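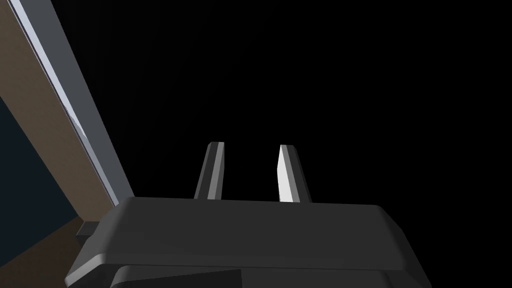 Section 3. Putting Knobs on Your Cabinet Doors

By now your Zellent cabinet should be standing up, level, and fastened to the wall. If it isn't, go back to Section 2. I know, I wanted to skip ahead to the knobs too (they're the fun part!), but the doors hang a little differently once the cabinet is screwed down, and you want to drill after that has happened.

I've put together a lot of these, first in my own kitchen and then all through my sister's place in Brivville, so these steps are in the order I'd do them today.

What you'll need

Drill with a small bit and a 3/16 inch bit
Tape measure and a soft pencil
Painter's tape
Scrap block of wood and a clamp
Screwdriver (hand one, please)
Hardware bag 308, with the knobs and screws in it

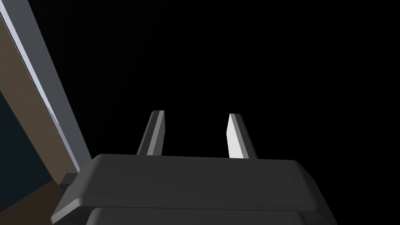

Figure 2. Gripper with both fingers pointing up, rendered on black.

Marking the holes

1. Close all the doors and stand back. Decide which side each one opens from and stick a bit of tape on the opening side. It feels silly until you've drilled the wrong one.

2. On a base cabinet, measure down three inches from the top corner of the door. On a wall cabinet, measure up the same distance from the bottom corner. You can go a little higher or lower if it suits your hands, just keep it the same on every door in the row.

3. Find the middle of the flat frame piece, side to side, and make a small cross on the tape where the two measurements meet.
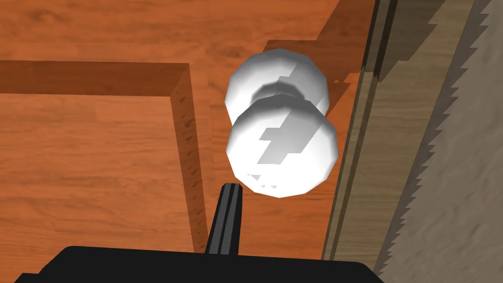
I like to keep the knob on the flat part of the frame and well away from the beveled bit. Drill into the slope and the knob will sit crooked forever, and your eye will go straight to it every time you make coffee.

Note: If you're reusing old doors with holes already in them, fill those first and let the filler dry overnight. The Bakos filler sticks come in a few wood shades and a slightly darker one usually blends in better.

Drilling and fitting

4. Clamp the scrap block tight against the back of the door, right behind your mark. It keeps the wood from splintering when the bit comes through.

5. Drill a pilot hole with the small bit, straight through the tape. Go slow and hold the drill level.

Caution: Wear eye protection, and keep your free hand out from behind the door.

6. Follow with the 3/16 inch bit, then peel off the tape and wipe away the dust.

7. Push the screw through from the back and spin the knob on with your fingers until it's snug.

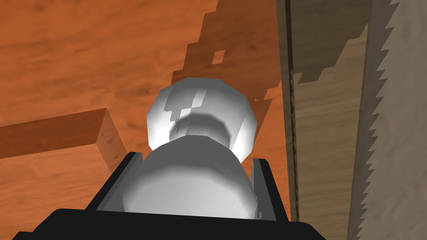

8. Hold the knob still and give the screw a last quarter turn with the hand screwdriver. Don't use the drill for this! The threads strip very easily and then you're hunting for a spare.

9. Open and close the door a few times. If the knob turns, tighten it a touch more. If it still turns, add the thin washer from the bag between the knob and the door.

Drawer fronts are covered in Section 4.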